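2.3 Planning the budget for a two-arm cell

Read this section before you send the order form to Rüegg. It is for the person who signs the purchase, and also for the person who will install the cell.

1. Measure the table. The two bases stand side by side at the front edge, and each base needs its own mounting plate. Leave 300 mm free at the outer side of each elbow, because the cables make wide loops there.

2. Fill in the cost sheet. One arm with gripper is 1,812 euros. The set of panels for the back and both sides is 322 euros. Write the two arms on separate lines, so the warranty numbers stay separate also.

3. Add the small parts. Mounting plates, spare cables and spare fingers for the gripper are not in the price of the arm. Order the spare fingers in the first order. In Stumton we ordered them later and paid the freight two times.

4. Decide the work pieces. For training and acceptance, simple blocks and one clear container are enough. Do not buy special fixtures before the first month of work is finished.
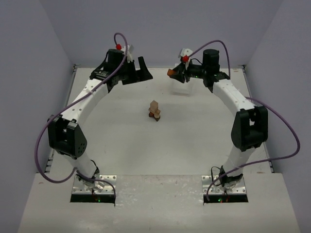 Can we buy one arm now and the second arm next year?

It is possible, but order both mounting plates and the full set of panels with the first arm. When the second arm arrives, only the calibration must be repeated, and the table stays as it is.

5. Send the sheet for approval. At Erdale, Jessie Urquhart checks all sheets above 2,796 euros. Orders that arrive after April go to the next budget year.

Note: The price of installation depends on the site. Ask for a written offer from Rivside and attach it to the sheet.

Caution: Do not connect both arms to one power supply to save money. Each arm must have its own supply and its own fuse. A shared supply is not covered by the warranty.

Caution: Do not shorten the cables. The arm needs the full loop when the elbow turns outward.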